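tiron-cesto -- leia antes de baixar
Última revisão: sexta-feira, 13 de agosto de 2021

Dados de teleoperação bimanual para a tarefa "fruta e cesto". Mão esquerda segura o cesto, mão direita trabalha na estante de nichos. Usado no treino da política Lirkar. Anotações ainda incompletas, ver final.

Conteúdo
526 episódios no total. 478 no treino, o resto separado pra validação. Câmera na cabeça, estados das juntas dos dois braços, comandos das mãos. Sem força/torque nesta versão.
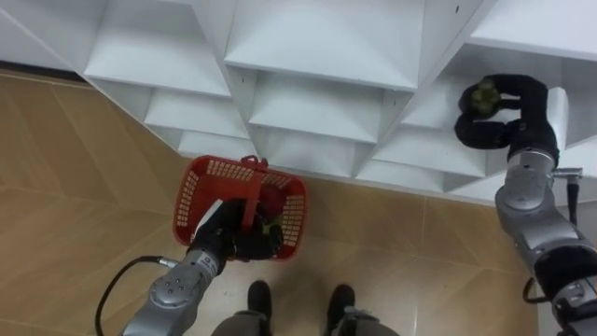
Uvas na mão direita, cesto vermelho na esquerda.

Rótulos
Cada episódio tem 4 fases: alcançar, fechar, transportar, soltar. Marcadas à mão, por 2 anotadores. O limite entre fechar e transportar é o mais ruim, discordância grande quando a fruta fica encostada na parede do nicho. Na dúvida vale o primeiro quadro em que a fruta se move junto com os dedos.

O trecho final, mão direita já perto da borda do cesto, tem rótulo próprio (campo fase_fina). 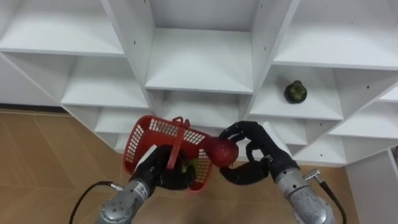 Euan Baird pergunta se dá pra treinar só com fase_fina e ignorar o resto. Dá, mas a política perde o alcance inicial -- testamos em junho e a mão ficava parada na frente da estante.

Método
Clonagem de comportamento, ações em blocos, uma rede só para os dois braços. Separar os braços em duas redes piorou: o cesto saía do lugar enquanto a direita ainda tava dentro do nicho. Sem dados de simulação. Normalização por junta, o script está na pasta cimberg.
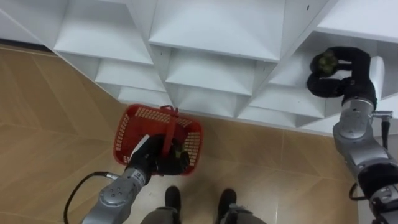
Segundo Calum Rutherford, o nicho deveria entrar como condição explícita da política, senão ela decora posições. Concordo em parte. Fica pra proxima versão, junto com a divisão por nicho.

Limitações
- Uma estante só, um modelo de cesto só. Não esperem generalização.
- Oclusão: a mão esquerda tapa boa parte do interior do cesto, entao não usem a imagem da cabeça sozinha pra contar frutas.
- Tem quadros com a mão direita aberta e sem nada. Não são falha por si só, conferir a fase antes de filtrar.

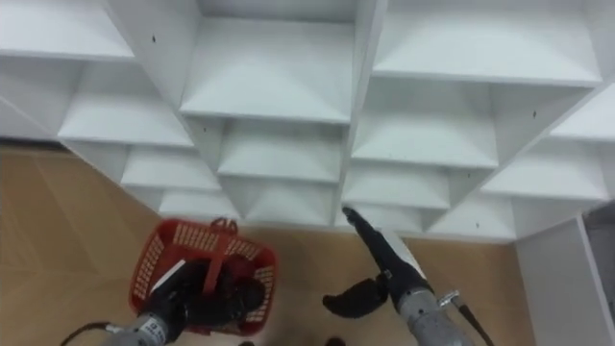
Pendências
- subir os pesos (servidor Rojanasak, falta espaço)
- corrigir carimbos de tempo dos comandos da mão direita
- licença: só pesquisa por enquanto, texto completo vem depois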